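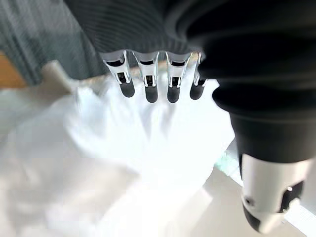

Tips for recording laundry and packing examples
Last tidied 2025-04-08

These are the house notes for anyone recording hand demonstrations at Prilholm. The model learns from whatever we give it, including the bits where somebody got bored. Most of what follows was learned by throwing recordings away.

## Before you start

- Iron nothing. A pressed tea towel behaves like cardboard, and no tea towel in the wild has ever been pressed.
- Wash new cloths twice before using them. The shop finish makes them slippery, and the learner becomes very good at picking up cloths that have never met a washing machine.
- Draw the curtain if the sun is on the table. White cotton in full light turns into a glowing blank on the wrist camera, and folds you can see perfectly well from your chair vanish from the recording.
- Clear your mug away. The Farnivex labelling screen has no category for mug, and whoever labels your session will put it down as "other", along with everything else you forgot.

## Cloth

Drop it from elbow height and leave it where it lands. The temptation to give it a helpful little tweak is strong, and after a morning of helpful tweaks you will have a fine collection of cloths with one corner sticking up at the front.

Hover before you close. Bring the fingertips down over the fold you want, hold still for 2 seconds, then pinch. If you swoop in like a gull after a chip, the camera gets a blur and then a fistful, with nothing in between to learn from.

Pick a ridge, with the thumb on one side and the fingers on the other. The flat parts look easier and are a trap: the fingertips press the cloth into the table and come up with nothing. If that happens, keep the recording and mark it as a miss. We have plenty of triumphs on file and a shortage of honest fumbles.

Change cloth every 9 goes. By the tenth you know that cloth personally and it shows.

## Paper and card

Paper is less forgiving than cotton and a good deal louder.

- Use creased paper as well as fresh. A sheet that has been folded and opened out has edges the fingers can get under, and most paper in a real kitchen has had a hard life.
- Come in along the fold line when there is one. Straight down in the middle of a smooth stretch just polishes it.
- Watch the thumb. It sits nearest the camera and hides a surprising amount, so turn the wrist a little if the part you are reaching for has gone behind it.
- Mind pale paper on a pale table. You know where one stops and the other starts, having put them there yourself.
- Don't smooth anything out between goes.

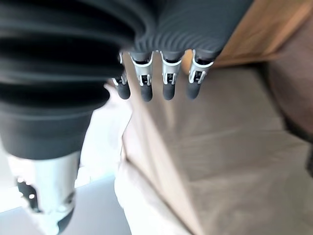
## Looking after the hand

Wipe the fingertips with a barely damp cloth at the end of each session. Cotton fluff builds up on them and, left long enough, gives the hand a kind of mitten. Do not use one of the demonstration cloths for this. Somebody always does.

The ribbed black covering collects dust in its grooves. A soft, dry paintbrush gets it out; the good one lives in the Matheson tin, with the biscuits, which is a separate problem. Keep furniture polish well away. It leaves a lovely shine and picks up every crumb in the building.

Check the little fastenings before you start and again before you go home. If one is loose, stop and write it in the book. "Seemed all right" is not an entry.

## Naming and filing

Name the session while you still remember it. The Drurnum folder has 1,433 recordings in it, of which 82 are called "test", and at least a few of those are the best work we have done. Good luck finding them.

Put the cloth or paper first, then what you were trying to do, then whether it went well: "tea towel, lift by ridge, miss" is plenty. Leave your feelings out of the file name. There is a notes box for those, and it takes quite a lot of text.

## Knowing when to stop

Take a break when your goes start looking identical. Tired people find one comfortable way of doing a thing and repeat it, and the learner will copy it faithfully, slouch and all. Swap seats, move the cloth to the far side of the table, or go and put the kettle on. Save the recording first.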